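Wolano 老年犬保暖垫（中大型犬款）

Wolano 保暖垫是为七岁以上的中大型犬做的室内睡垫，不通电，靠垫芯和面层蓄住狗自身的体温。适合睡瓷砖、水泥地或者没有地暖的房间，也适合关节不好、起卧慢的狗。短毛犬、偏瘦的狗和刚剃过毛的狗用得最多。

本品由 Hatilbridge 设计和销售，垫芯在 Grosbridge 的车间裁切、封边。垫子分三层：上面是可拆洗的柔软面套，中间是高密度海绵，底下是防潮底布。面套和底布之间用拉链连接，拉链头藏在布边里面，狗啃不到。

为什么老年犬需要单独的垫子

年纪大的狗肌肉量减少，活动少，自己产热的能力比年轻时差。夜里地面凉，狗趴久了，肘部和髋部直接压在硬地上，早上起来会发僵，要走一阵才活动得开。有些狗半夜会反复换地方，主人以为是想上厕所，其实是睡得不舒服。

普通的棉垫刚买来时很厚，用两三个月就被压扁，体重大的狗趴上去几乎等于睡在地上。Wolano 的垫芯厚 8 厘米，体重 40 公斤以内的狗侧躺时，肩和胯不会触底。超过这个体重的狗建议选加厚垫芯，订货时在备注里写明即可，价格另计。

还有一点经常被忽略：老年犬怕冷，也怕热。房间温度高的时候，狗应该能自己走开，所以垫子旁边要留出一块没有铺东西的地面。不要把垫子塞进四面封闭的窝里，也不要紧贴暖气片。

规格

型号：中大型犬款
长：120 厘米
宽：80 厘米
厚：8 厘米
面套：短绒，可拆，可机洗
垫芯：高密度海绵，不可水洗
底布：防潮，带防滑颗粒
颜色：灰、深棕
售价：161 元（含一个面套）
备用面套需另购，颜色可与原面套不同。

怎样选尺寸

等狗侧躺伸直的时候量，从鼻尖量到尾巴根，再加二十厘米。蜷着睡的狗也按伸直的长度选，因为天气转暖以后它多半会摊开睡。两只狗合用一张垫子的，请买两张并排放，不要买一张大的，老狗被年轻的狗挤到边上是常有的事。

后腿无力的狗上垫子时容易绊脚。可以把垫子的短边靠墙，让狗从长边上下，长边前面再铺一条防滑地垫。地垫不用太厚，能抓住脚就行。 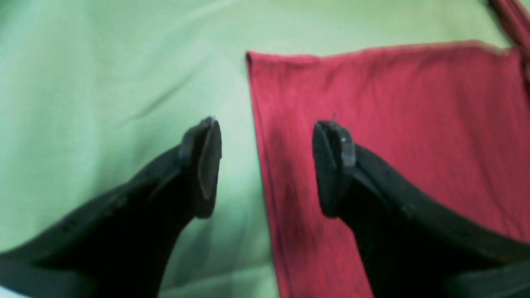 面套是这款垫子换过最多次材料的部分。第一批用的是长绒，摸着暖和，可是毛发缠进去很难清理，洗几次就结团。后来 Barış Saraç 负责选料，前后试过几种布，最后定了现在的短绒。选面料时先看手感，像上图里那样柔软的布面，狗一般愿意趴；再看它经不经得起刨，很多狗睡前要原地转圈、用前爪扒几下，织得松的布很快会起毛拉丝。现在的短绒在这两方面比较平衡，但指甲太长的狗仍然可能勾坏面套，请定期修剪。

第一次使用

拆开包装后，把垫子平放在通风处一天，让海绵回弹，气味也会散掉。海绵四角如果有压痕，一般第二天就能恢复，温度低的时候会慢一些。

头几天不用催狗上去。把旧毯子铺在新垫子上面，狗闻到自己的味道会比较放心。等它能在上面睡整夜，再把毯子撤掉。以前一直睡地板的狗，适应的时间会长一点，可以先放在它白天常趴的位置，晚上再挪到睡觉的地方。

夏天可以继续用，也可以把面套拆下来，换成薄棉布。不建议在垫子上放冰袋，冷凝水会渗进海绵。

清洗和保养

面套每两周洗一次，换毛季每周洗一次。洗之前先用粘毛滚筒或者湿的橡胶手套把毛刮掉，翻面，拉上拉链，用冷水轻柔模式洗。不要用柔顺剂，柔顺剂会让短绒变滑，有的狗对香味也敏感。可以低温烘干，晾干效果更好。

垫芯不能放进洗衣机。如果尿液渗进去，先用干毛巾压吸，再用兑了白醋的温水擦拭，竖起来放在阴凉处吹干，完全干透以后才能装回面套。有漏尿情况的狗，请在面套和垫芯之间加一张防水隔层，我们有单卖。

底布的防滑颗粒沾了灰会变滑，用湿布擦一擦就能恢复。铺在木地板上的，每个月把垫子掀开一次，让地面透气。

不适合的情况

幼犬换牙期间不建议使用，海绵被咬下来吞进去有肠梗阻的危险。有啃咬习惯的成年犬，头一个星期请在有人的时候使用。

本品不能代替治疗。狗如果突然不肯起身、走路拖腿、夜里一直喘或者发抖，请带去看兽医，不要先换垫子再等几天。正在吃止痛药或者刚做完手术的狗，能不能用软垫、用多厚的，请问主治医生，有些手术恢复期需要较硬的支撑面。

垫子不防水，不要放在室外或者露天阳台。

顾客常问

垫子能放进航空箱吗？不能，尺寸和厚度都不合适。航空箱请用 Yurt 系列的薄垫，四角带绑带，可以固定在箱底。

能不能配合电热毯用？不能。海绵会积热，狗趴着不动的时候有低温烫伤的可能，行动慢的老狗风险更大。

面套缩水怎么办？冷水洗一般不会缩。如果用热水洗过，装不回去，可以单独买面套，不用换整张垫子。

猫能用吗？能用，不过猫喜欢抓面料，面套损耗会快些。

用多久该换？把面套拆掉，用拳头压垫芯中间，松开以后很久还是凹的，就该换垫芯了。每天使用、体重三十公斤上下的狗，通常能用两到三年。

订购和售后

现货两个工作日内发出，深棕色面套目前缺货，预计四月补到。包装为卷压，收到后请尽快拆开，卷着存放时间太长会影响回弹。

未拆封可以在十五天内退货，运费由买方承担。拆封以后如果发现拉链、缝线或者海绵有问题，拍照发给客服，我们换新。狗用过的垫子出于卫生原因不能退，但垫芯在一年内明显塌陷的，可以免费换一次垫芯，请保留订单号。

宠物店和兽医诊所批量订货，请联系 Nevzat Değirmenci，五张起订，可以混搭颜色。产品使用方面的问题请找 Gorazd Hoxha，来信时写上狗的体重、年龄和平时睡觉的地方，回复会快一些。

页面更新：2019年1月16日

联系我们 | 配送与退货 | 版权所有 © Hatilbridge | 返回顶部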